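About Grostura

Home
About Us
Services
Enrollment
Contact

Grostura is a school of household and workplace organization. We were founded to teach the sorting, storing and labeling of small articles to people who have never been taught it, and to those who were taught it a long time ago and would like a more workable method. Our students include homemakers, office staff, school clerks, and people preparing to move to a smaller home.

The school began with a single evening course in Skutham, held for 17 students. It now offers 20 courses each year at two sites. The main site remains in Skutham, on the upper floor of the former Boström dry goods store, and the second is a smaller teaching room in Pokus that opened in February of last year. Both sites follow the same course plan, and students may attend a missed session at either one without additional charge.

Our Method

Instruction at Grostura is practical. Each student works at a table with a container and a quantity of mixed small items, and the greater part of every session is spent handling them. Lectures are limited to the first portion of the evening. Written materials are provided and may be taken home.

We teach on clear and translucent containers in the introductory course. A student who can see through the wall of a box will check its contents before opening it, and errors in sorting are found early. Opaque containers, drawers and cabinets are introduced in the second course, together with labeling.

Wooden tabletops are used in the introductory course, and work surfaces are kept free of tablecloths and mats so that small pieces can be picked up with ease. Containers are placed flat on the table, with latches and rims left accessible. Students are asked to finish one container before beginning another.

Clear storage on our tables

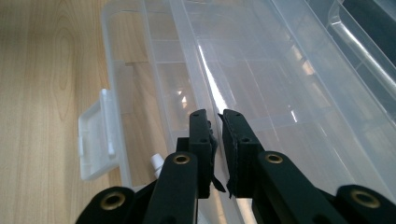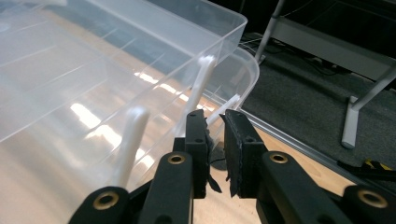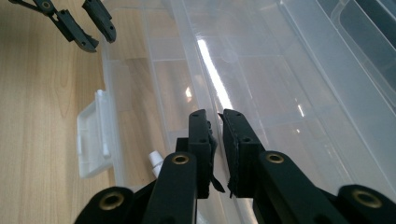 The introductory course runs for 5 weeks and covers the selection of a container, the division of its interior, the grouping of contents, and upkeep. Particular attention is given to dividers. Many people buy an organizer and accept its compartments as they find them, when a different arrangement would suit their belongings better. Students are shown how to measure the longest item in a group and to plan the compartment from that measurement. They are also advised to leave one compartment free for items that arrive later.

Upkeep is taught in the final session. Clear plastic shows dust and fingerprints readily, and we recommend a mild soap solution and a soft cloth. Abrasive powders should be avoided, as they dull the surface and make the contents harder to see. Latches should be opened fully before a lid is lifted. Containers that have cracked at the corners should be replaced.

Services to Organizations

In addition to its public courses, Grostura provides on-site instruction to offices, clinics, libraries and schools. An instructor visits the workplace in advance, reviews the existing storage, and prepares a short written plan. Instruction is then given to staff in their own supply room with their own materials. To date, 104 organizations have used this service. Fees depend on the number of staff attending and are quoted in writing before any work is scheduled.

We do not sell containers or furniture, and we receive no payment from those who do. Instructors may discuss the general features of a product on request. They do not recommend particular makers.

Enrollment

Enrollment for the coming term opens on 8th January. Applications may be submitted through the Enrollment page or in person at the Skutham office during opening hours. Places are assigned in the order in which applications are received. Students who have completed the introductory course may register directly for the second course and need not supply a new application form.

Accessibility

The Skutham site has elevator access from the street entrance. The teaching room in Pokus is at ground level. Seated and standing work positions are available at both sites, and large-print course materials can be supplied when requested at the time of enrollment.

General inquiries should be sent by means of the Contact page. Replies are normally issued within two working days.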